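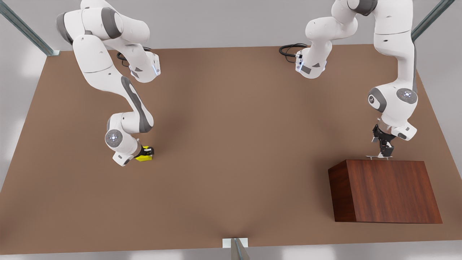 Section 4. Rules for running two arms on one table

Okay, you've got both arms loaded in the Grimovari simulator and you're itching to make them do something. Me too, every time! But please read this section first, even if you skipped the last three (I know you did). I wrote most of it after making the mistakes myself, and I've kept the Wuva house rules in here so you don't have to go hunting through the old wiki.

These rules apply in simulation exactly as they do on the hardware at the Montoya site. I get pushback on that one. People say it's only pixels, who cares if a wrist goes through a table. Well, the script you write this morning gets copied onto a real cell by somebody else in April, and they'll trust it. Write it like it's going to run for real.

4.1 Before you start a session

1. Open the scene and let it settle for 2 seconds before you send any command. Objects get dropped a hair above the surface at load and they need to come to rest.

2. Check left and right. Left and right always mean the robot's own left and right. With the default view you're facing the robot, so its right arm comes up on the left of your screen. I still get this backward before coffee, and I've seen a whole afternoon of logs with the labels swapped.

3. Jog each arm a little, one at a time, and watch which one moves. Yes, even if you did it yesterday.

4. Set the speed cap to 12 percent for the first run of any new script. You can raise it to 46 percent once the script has gone through clean. Anything faster needs a second person to look at the paths and put their initials in the log.

5. Bind the stop key and press it once on purpose. The arms should freeze where they are and the status line should turn to HELD.

Note: If the status line says PAUSED, you've bound the wrong key. Pause waits for the current move to finish. Hold doesn't wait for anything.

4.2 Sharing the table

Each arm owns its own half, and the strip down the middle belongs to whichever arm asked for it first. That's the Ukach lock, and you'll find it under Zones.

1. Draw the two home zones so they don't touch. Leave the middle strip at least 14 centimeters wide.

2. Have an arm request the strip before it enters and release it after it has backed all the way out. The elbow counts too, so don't go by the fingertips. These arms fold up tight near the far edge and the elbow can swing a long way while the hand barely moves.

3. If one arm is holding a part and the other is about to pick, let the first arm stay still until the second one has closed its fingers and lifted. It feels slow. Do it anyway while you're learning.

4. Add the cables to the collision model. They loop out behind the arms and can hang over the tabletop, and the default model ignores them completely (this drove me nuts for a week).

Caution: Never turn off collision checking to get past a stuck plan. Move the part, change the approach, or ask for help.

4.3 Picking thin parts off the top of a box

Small blocky things are pretty forgiving. A flat strip of metal lying on a wooden box is a different animal, and you can push the fingers right into the wood if you come down greedy.

1. Line the gripper up straight over the part, fingers pointing down.

2. Open the fingers only a little wider than the part. A big opening on a narrow part means one finger arrives early and shoves it.

3. Come down in two moves, a normal one to the hover point and then a slow one to contact.

4. Use the height of the box top as your floor, and don't use the table height! The planner picks the table by default, so type the box height in yourself.

5. Close, wait, then lift straight up before you go sideways.

Note: Shiny lids can fool you about where contact is. Read the finger height from the panel, and don't judge it by eye from the main view.

4.4 What goes in the log

Write down the scene version, the speed cap, which arm moved first, and every hold, including the ones you think were silly. If you changed a zone, say so.

Last revised December 2021. The zone file format is in Section 5.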